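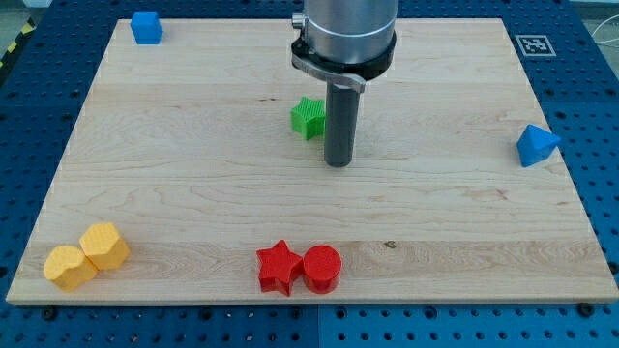

*Plastic shape blocks on a light-colored wooden board.*

## Seraneo Endurance Series: entrant FAQ

Last revised September 30, 2024

**How many drivers may share a car?**
Two. Both must be named on the entry form before scrutineering opens at Mondham.

**What is the minimum car weight?**
1,000 kg, measured without the driver and with whatever fuel remains at the finish. Ballast must be bolted to the floor and sealed.

**Can a team change engines between practice and the race?**
Yes. The car then starts from the pit lane. A replacement gearbox carries no penalty.

**Are tire warmers allowed?**
No. This applies at every round, including Ulatton.

**How long is a driver change?**
The minimum stationary time is two minutes — the clock starts when the wheels stop. Refueling is a separate stop.

**Do points from the August round at Hsueh count?**
Yes, at the full rate. Dropped scores are worked out after the final round.

**Who handles protests?**
Send them in writing to Jui-lin Cheung, clerk of the course, within two hours of the provisional results. Late protests are returned unread.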